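To: Tavdale Schools Reading List (all coordinators)
From: Ilir Omerović, Programme Office
Date: 8th February
Subject: Re: Placement checks and pupils who join part-way through the year

Dear colleagues,

Thank you to those who replied to the note from the Becerra group of schools. I quote the main part of it again, as several of you asked to see the wording before commenting.

> Our teachers are content with the online reading lessons as such.
> The difficulty lies with pupils who arrive after the autumn
> placement check. At present they are put at the starting level for
> their year group and must work upwards from there. One of our pupils
> spent 15 sessions on material she could plainly read already. May
> coordinators be given the right to open a placement check at any
> time, without applying to the Programme Office in each case?
>
> We should also like to know whether the listening passages count
> towards a pupil's level, as the guidance seems to say both things.

On the first point, the answer is yes. From the start of the next half-term, any coordinator may open a placement check for a pupil from the class page in Drivar. Please select the pupil, choose "Placement", and confirm the year group. The check contains 47 short items and may be taken over two sittings, provided both fall within the same school week. A pupil's earlier work is kept and will still appear in the termly report.

We ask that a check be opened no more than once a term for the same pupil. Schools in Rornberg had this right on trial from August, and in that period 114 checks were opened outside the usual window. Most were for new arrivals. A small number were repeat checks for pupils whose first result had disappointed a parent, and the second result seldom differed by more than one level.

On the second point, the guidance was unclear and will be corrected. Listening passages do not count towards the reading level. They are reported separately, under "Understanding spoken text", and teachers may set them or leave them out as they see fit. Page nine of the handbook is right on this matter; the table on page 22 is wrong.

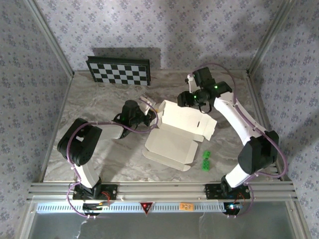 Two further matters were raised by other members of the list. The first concerns headphones. The programme does not supply them, and schools should meet the cost from their ordinary equipment allowance. The second concerns pupils who finish the top level before the end of the year. They should move to the extended texts, which run to roughly 2000 words each and are followed by a written response marked by the class teacher. There is no automatic score for this work, and it should not be entered as one.

Coordinators who have not yet confirmed their class lists are asked to do so by reply to the Programme Office and not to the whole list. Questions about individual pupils should likewise be sent to the office directly, without the pupil's full name in the subject line.

Yours faithfully,

Ilir Omerović
Programme Office, Tavdale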